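Subject: Re: [foodwords] Where "the whole nine yards" of pasta came from, and other tall tales

Flurina Widmer wrote:

> My cousin in Altarville swears that a "baker's dozen" is 13 because
> bakers there were fined 7 pennies for every short loaf. She got it from
> a sign in the Dedia tea shop. Can we put it in the July list? It seems
> a shame to leave it out when everybody likes it so much.

Flurina,

I'd leave it out, or run it with a big question mark. The general idea isn't crazy. England did have laws on the weight of bread, and bakers could be punished for selling short. An extra loaf would be cheap insurance. But the fine of 7 pennies in Altarville is the part I don't buy. Who wrote it down, and when? A sign in a tea shop is there to sell tea.

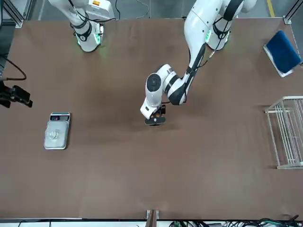
Two white arms at the far side of the table.

I went through the Skostdale folder again last night. It has 2,375 clippings on food sayings, and I read the 80 filed under bread. Most of them repeat each other, down to the same spelling mistake. When a story shows up that many times with no source, I trust it less each time I see it. 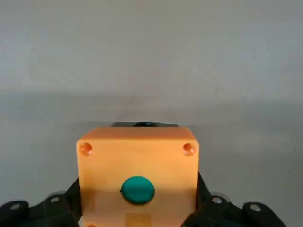 Green push button on the orange box.

Taşdemir's booklet is a bit better - he at least says where he looked. He also gives the other story, that bakers set out loaves in a pattern that happened to hold 13. I have never seen any proof for that one either, and a tray can be made to hold whatever you like.

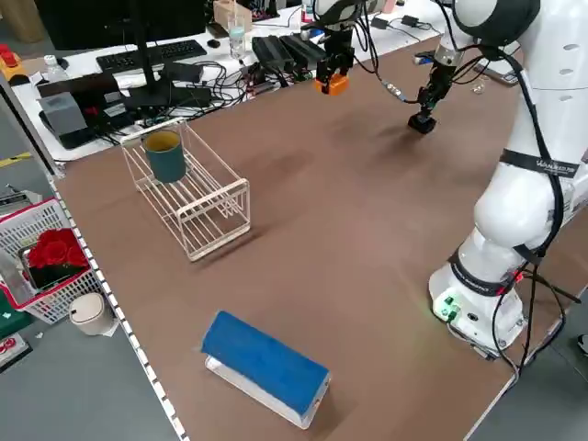
My other gripe is with dates. People say a phrase is "700 years old" when they mean the law behind it is old. The phrase itself turns up in print much later, and we should say so.

If your cousin can get a picture of the sign, or ask the shop where the wording came from, I'll read it. Until then here is what I'd put in the July list.
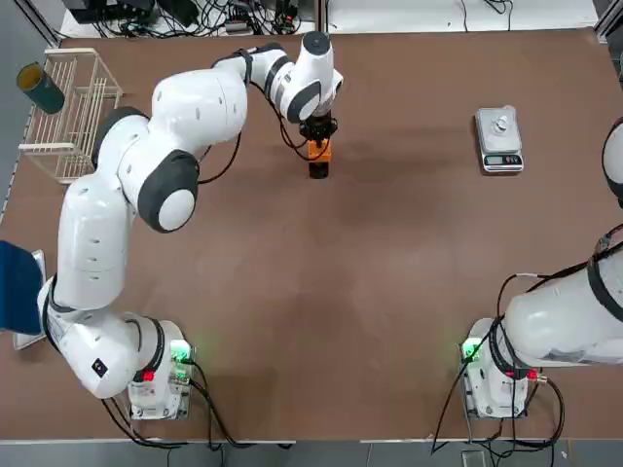
1. Baker's dozen: 13. Probably tied to bread laws, not proven. No mention of Altarville.

2. Upper crust: drop the bit about lords getting the top of the loaf. I've asked for a source twice now.

3. Humble pie: keep. The "umbles" part holds up fine, though the entry is too long - can you trim it?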